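Jerkov 92 Plate Compactor: Equipment Review

Prepared for member contractors of the Lendutstead Civil and Groundworks Association
Issued 14 September 2019

Purpose of this review

The Association reviews small plant at the request of its members, most of whom carry out driveways, footings, service trenches and drainage for homeowners and small builders. The Jerkov 92 is a forward plate compactor with a petrol engine and an operating weight of 92 kilograms. It is sold for granular base, sand bedding and interlocking pavers. Our review unit was purchased at the ordinary retail price of $3,102 before tax, and the maker had no part in the testing.

Members asked in particular whether the machine could replace the older and heavier Barreto that many of them hire by the day. The two were therefore used side by side on the same jobs wherever the work allowed.

How the machine was used

The compactor was put to work on three residential sites over one season. The first was a gravel driveway with a paved apron, the second a storm drain trench along a side boundary, and the third the base for a detached garage. Operators with differing levels of experience took turns, and each completed a short form at the end of the shift. The machine ran for some 40 hours in total.

Base material on all three sites was crushed limestone, placed in lifts of 100 to 150 millimetres. The trench was backfilled with native soil containing a fair amount of clay, a material the manual does not recommend for this class of machine. We included it because members will meet it.

Compaction

On crushed stone the Jerkov performed well. Lifts of 100 millimetres reached the required density in three passes, which matched the Barreto. At 150 millimetres a fourth pass was needed, and on the garage base one corner had to be loosened and redone after the operator tried to save time with three. Members who routinely place deeper lifts should continue to use a heavier plate.

Results in the clay backfill were poor, as expected. The plate lost forward travel and material built up on the leading edge. A rammer remains the correct tool for trenches in cohesive soil.

On pavers, with the optional urethane mat fitted, the finish was very good. There was no chipping on the apron, and the joints took sand evenly. The mat is held by a clamp bar and four bolts. It should be included in the price and is not.

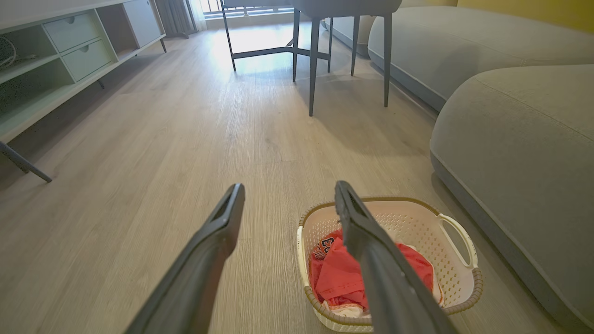
Handling and operator comfort

The handle is mounted on rubber and folds forward for transport. Vibration at the grip was noticeably lower than on the Barreto, and operators reported less tingling in the hands after a full morning. Turning in tight areas calls for some practice. The plate is narrow enough to work between a foundation wall and a form, although the engine guard sits slightly proud of the plate on the left side and will mark a finished wall if care is not taken.

Two people are needed to lift the machine into a truck. The lifting eye is well placed for a small hoist. The transport wheels are an extra, and we consider them necessary for anyone working without a ramp. They swing down from the rear and lock with a pin. On one occasion the pin worked loose during towing, and it has since been replaced with a spring clip.

Water system

The tank holds enough for an hour of steady use on asphalt patching. It lifts out without tools and has a wide filler neck. The spray bar clogged once with fine sediment and was cleared with a stiff wire. A simple strainer at the outlet would prevent this, and we have suggested it to the maker.

Servicing and parts

Oil is changed after the first 20 hours and at regular intervals after that. The drain plug faces outward and can be reached with a standard wrench. Air filter elements are held in stock by Monon, the regional parts distributor, and ours arrived within two working days. The drive belt is less convenient. The guard must be removed completely, and one of its bolts sits behind the exhaust shield.

The maker gives a service life of 1,000 hours for the exciter bearings under normal use. The Association cannot confirm that figure from a single season. The warranty runs for two years on the plate and exciter and one year on the engine. It does not cover belts, mats or damage caused by running the machine on cured concrete.

Points for and against

In its favour:
Even compaction on granular base up to 100 millimetres
Low vibration at the handle
Good finish on pavers with the mat fitted
Parts readily available

Against:
Mat and transport wheels charged separately
Awkward belt guard
Unsuitable for clay
Engine guard overhangs the plate on one side

Recommendation

The Jerkov 92 is recommended for members whose work is mainly driveways, walkways, patios and small slabs on granular base. It is not recommended as the only compactor for a crew that regularly backfills trenches. Members who hire a plate on more than a few days each month should compare the purchase price, with mat and wheels added, against their hire invoices for the past year.

The review unit will be available for members to try at the Lendutstead yard until the end of December. Hearing protection and safety boots are required, and bookings are made through the Association office.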